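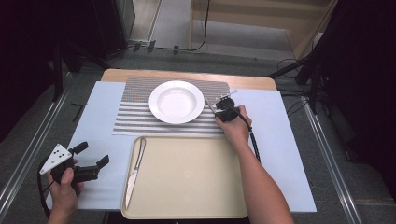
Automation and robots at work > Anyone else moved from the line to table training?

tealurn77
February 16, 2022

Bit of a long one, sorry. I did nine years in the kitchens at Zutport, trays mostly, and since August I've been on the new team that teaches the robots to lay and clear a place. So it's plate, mat, knife, fork, tray, over and over, with a gripper in each hand and the cables trailing off my arms. My target is 305 goes a shift. I don't hate it! My back is miles better and I get to sit down between batches. But it's a funny feeling, showing a machine how to do the job my mates downstairs are still doing, and I wondered if anyone else has been through the same switch and how it went with the people you used to work with.

mossgate
Same boat here, only at Grernance. It was frosty for a month or so and then people got used to it. What helped was bringing a couple of the old crew up to have a go themselves. They were hopeless at it (so was I at first) and it broke the ice.

pelham_lad
I'll be the grump then. You're being paid to do away with your own canteen. They had 551 of us at my last place before the packing arms went in and I wasn't kept on. Nice that your back's better but I'd be asking what happens to you when they've got all the goes they need.

tealurn77
Fair question and I have asked it. Drita Dimitrov runs our team and she was straight with me - the contract with Angelovski is for 4000 recordings of the place setting, and after that it's either a new task or back downstairs. Nobody has promised me anything in writing. I'd rather know that than be fobbed off, but yes, it does play on my mind.
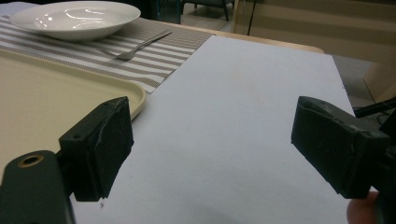

The other thing I didn't expect is how much it changes your hands. I used to clear a table without thinking, three things at once, plate on the forearm. With the grippers you've got two fingers a side and that's your lot, so a fork lying flat wants a bit of patience. I went home last week and caught myself picking up my own cutlery with finger and thumb like a crab. My daughter thought it was hilarious.

mossgate
Ha, the crab thing is real. I do it with teabags.

Do you lot get proper breaks? We fought for 10 minutes off every hour because wrists were going, and the numbers went up afterwards, not that anyone upstairs would admit it.

tealurn77
No! We get the normal canteen breaks, same as before. I'm going to take that to Drita, thank you.

pelham_lad
Get it in writing this time. And get the bit about going back downstairs in writing while you're at it, same grade and same hours.

quietkettle
Bit late to be fighting the machines, pelham. We've had the Wovero ones clearing for a year and the same people are here, they just do more of the serving and the talking to customers. I prefer it. Some of the older ones don't, they liked being left alone at the back with the radio on, and I do feel for them.

pelham_lad
A year isn't long. Hope you're right though.

tealurn77
The radio thing is a good point, there's a few at ours who'd be miserable out front. I'm on earlies all week so I'll try and grab Drita about the breaks and the grade and post back what she says. Mossgate, did you put yours in as a group or just have a word?

mossgate
As a group. Six of us signed it. Message me and I'll send you the wording we used.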